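Prutside Robotics Club: Frequently Asked Questions
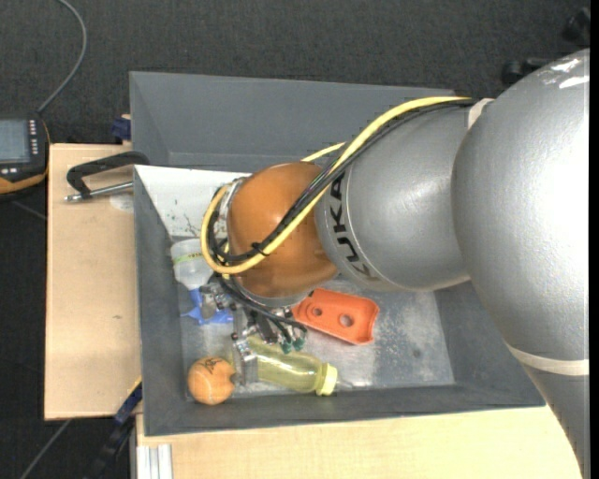

The arm at the picking bin.

Last updated: 22nd July

These are the questions we get most from new students, parents and teams thinking of joining us. If yours isn't answered, send it through the club contact form or ask at the bench.

What is the Prutside Robotics Club?

We are a student club that builds and programs a bin-picking system. The task sounds simple. A container holds a mix of everyday objects, and the robot has to take them out one at a time and place them in a second container. Most of the work is in software: finding the objects, choosing where to grip, and planning a path that keeps the arm off the walls of the bin.

Who can join?

Any enrolled student, in any year and any subject. We have members from engineering, computer science, design and one from geology. You don't need to have used a robot before. You do need to be able to come to most sessions during the term, as people work in small groups and a missing member holds up the others.

Do I need to know how to program?

It helps, but it isn't required. The mechanical group designs brackets and fingers, routes cables and hoses, and keeps the bench in order. The test group picks the objects, runs the trials and keeps the log. If you want to learn to program, Yamila Palma runs a beginner track for the first part of the term. It covers Python, basic geometry and how our code is organized.

What robot do you use?

A KUKA industrial arm with a gripper mounted on the wrist. The bins sit between wooden work surfaces within reach of the arm. We don't change anything on the arm itself. Everything we design goes on after the flange.

What objects does it pick?

Ordinary ones. We use bottles, a spray bottle, balls and plastic parts of various shapes. Each kind gives the planner a different problem. Balls roll away when a finger touches them off center. Clear and translucent plastic is hard for the depth sensing, and a bottle lying against a wall can only be gripped from certain directions. Flat, tray-shaped parts are often easiest to take by the rim.

You may bring objects for the test set. They must be clean, empty, unbreakable and free of sharp edges. Do not bring glass, food, batteries or anything you want back in good condition.

Is it safe?

Industrial arms can injure people, and we treat this one accordingly. Every member completes the safety session before going inside the marked area. There are no exceptions, including for members who have worked with robots elsewhere. The main rules are:

- No one is within reach of the arm while it runs in automatic mode.
- During manual moves, one person holds the controller and that person alone decides when the arm moves.
- At least 2 trained members are present whenever the arm is powered.
- Long hair is tied back. No scarves, lanyards or loose sleeves.
- If you are unsure what the arm will do next, stop it.

Joar Solheim teaches the safety session and signs the training cards. Your card has to be renewed every October.

How are the groups organized?

There are three: mechanical, software and test. Imogen Haslam leads mechanical, Lautaro Orellana leads software and Josefina Ojeda leads test. You choose a group when you join and can switch at the end of a term. Switching in the middle of a term is possible if both group leads agree.

Do you enter competitions?

Yes, one a year. The Livari Picking Challenge is open to student teams and gives each team a fixed time to clear a bin it has not seen before. Points are given for each object placed, with a penalty for drops. Last season we finished in 11th place out of 23 teams. We lost most of our points on dropped objects, and the finger pads have been redesigned as a result.

The competition team is chosen from members who have attended for at least one full term. Other members may travel as helpers if there is room on the bus.

How many picks have you done?

The log for this season stands at 1,532 attempts. Failed picks count as attempts and are logged with a reason code. Please don't leave out the embarrassing ones. The software group uses failures more than successes when it tunes the grasp scoring.

Can I use the arm for a class project or thesis?

Often, yes. Write half a page saying what you want to do, how much arm time you need and who will supervise you. Club sessions have priority in the weeks before the competition, so ask early. Thesis students are expected to share their code with the club under the same license we use.

Where is the code?

Our planner is called Prultix. Members get access to the repository after their first session. The release used at the last competition is open to anyone, with a setup guide and the simulated bin. The guide assumes Linux. Some people have got the simulator running on Windows, but we can't help much with that.

What does it cost?

Membership is free. You pay for your own safety shoes if you don't already have a pair. Travel to the competition is covered for team members.

Can parents or school groups visit?

Yes, by arrangement. Visitors watch from outside the marked area and see a short run, after which members answer questions. School groups need one teacher with them throughout. Email Josefina Ojeda with your preferred dates and the age of the students.

I missed the start of term. Can I still join?

You can, but you will have to wait for the next safety session before doing bench work. Until then you can work in the simulator and sit in on group meetings.

Related pages
Safety session: what to bring
Prultix setup guide
Reason codes for failed picks
Gebremichael Workshop: opening hours and booking
Livari Picking Challenge: season report
Borrowing tools from the mechanical group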